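Chapter 7
A Visit to a Working Demonstration

In this chapter you will:
follow one group of visitors through a robot demonstration
learn the words task, trial and reset as robot operators use them
plan a visit of your own and decide what to write down

Most people first meet a robot at an open day. A factory visit is harder to arrange, and a lot of the machinery is behind guards where visitors can't get near it. An open day is set up for watching. The work is slowed down, the objects are familiar, and there is usually someone on hand to answer questions.

The visit in this chapter took place in December at the Wisirbridge site of Kavanagh, a firm that fits out small packing rooms. The doors opened at 10 a.m. and visitors went through in groups of 30. Brendan Duggan ran the sessions and Cristian Ríos looked after the machines. Their subject was food handling, and they began with capsicums, which many recipe books call bell peppers.

A capsicum is a useful thing to start with. The whole fruit is smooth and rounded, with lobes that give a gripper no flat side to close on. A cut piece is different again. It has skin on one side and pale membrane on the other, and it can bend or tear. People adjust to this without thinking. A machine has to be given soft fingertips, a suitable closing force, or both.

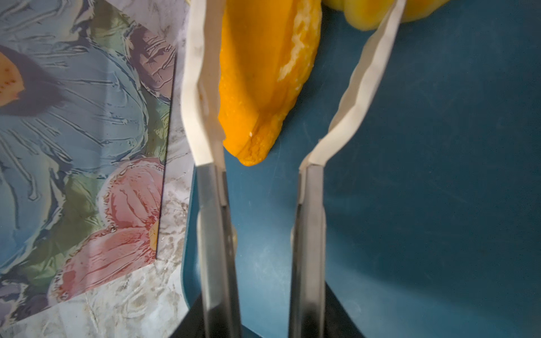 Why do demonstrations use food when boxes would be easier to pick up?
Food varies. Two boxes from the same stack are nearly identical, so a robot that can lift one can usually lift the next. Two pieces of fruit differ in size, weight and firmness, and visitors can judge for themselves how well the robot copes with the change.

Duggan used three words again and again, and they come up throughout this chapter. A task is the whole job, stated in a plain sentence, such as "put the food in the bag". A trial is one attempt at the task. A reset is the work of putting everything back so that another trial can begin. Visitors tend to watch the trials and chat through the resets. Ríos asked his groups to watch both – a reset done carelessly makes the next trial hard to compare with the last.

He also handed out a log sheet from Cokard, with one line for each trial. The line had room for the object, the result and a short note. By the end of the season the site had filled in 765 lines. The note column was the one the staff read first. "Dropped" says little on its own. "Dropped when wrist turned" gives the operator somewhere to look.

The second half of the session dealt with containers. A tray is open and rigid, and its edges stay where they are. A paper bag is narrower at the mouth, its sides can move when touched, and handles may stand in the way of the fingers.
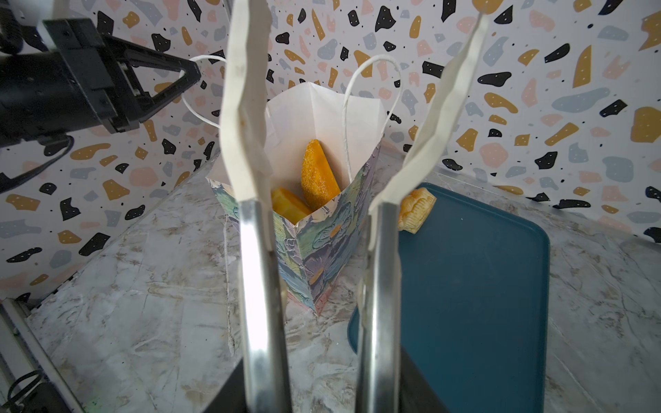
With a container of this kind, the approach matters as much as the grip. Coming in from directly above keeps the fingers clear of the sides, but the handles still have to be allowed for. Coming in at an angle may avoid the handles and catch the rim. Duggan had his visitors argue for one path or the other before each trial, and write their choice on the log sheet.

Before you read on
1. Choose a food from your own kitchen. List the features that would make it hard for a gripper to hold.
2. Write a task for it in one sentence, then describe the reset.
3. Read the Zorkside visit report in section 7.1 and mark each place where the writer records a result without a note.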